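Fendcombe Code

The Fendcombe Code is a set of good-practice rules for robot arms that handle everyday objects on a tabletop or floor mat. It was drafted in Nostdale by Citlali Ledesma and Sarahí Varela and adopted on January 5, 2018. Its great strength is that it is short, clear and a pleasure to use, and many small labs keep a copy pinned up beside the stop button!

Scope

The code covers one or two arms sharing a work area. It does not cover arms on moving bases, which fall under the separate Zamudio Notes.

Main rules

Rule 1 asks for a padded, level surface in a single main color, so that objects stand out well.
Rule 2 deals with cables. A loop must leave enough slack for the wrist to turn fully, and it must be checked again every 200 runs.
Rule 3 covers added brackets, whose screws are tightened after 1000 runs.
Rule 4, a favorite with newcomers, says that cups and cans must be light, unbreakable and free of sharp edges.
Rule 5 gives each shared area one lead arm at a time. The other arm keeps to its own side until it is called.

The October revision added a logbook page and a wonderfully handy index. 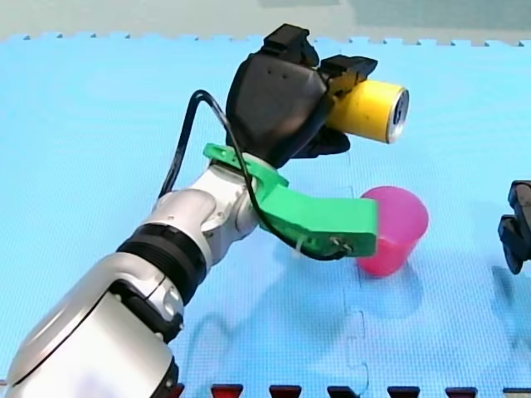
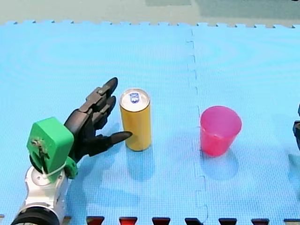 Arm with a black gripper, yellow can and pink cup on a blue foam mat.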